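Front-loading laundry machine

A front-loading laundry machine is a washer or dryer loaded through a round door in its front panel. In shared laundry rooms, machines are often numbered.

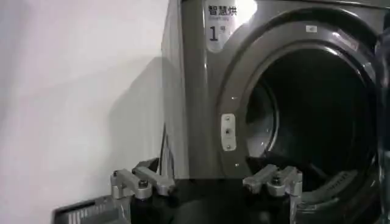 This page was last edited on December 21, 2021.

The dryer marked 1号 ("number 1") has a dark gray front and a label reading 智慧烘 ("smart drying"). A latch plate with a central hole is set in the left side of the door rim, where the catch engages.

Door glass is commonly tinted. Printed instructions may be fixed to the rim, as on the silver one with a white-and-blue label in Chinese.
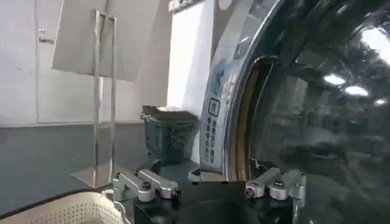
See also

Clothes dryer
Lint filter
Door gasket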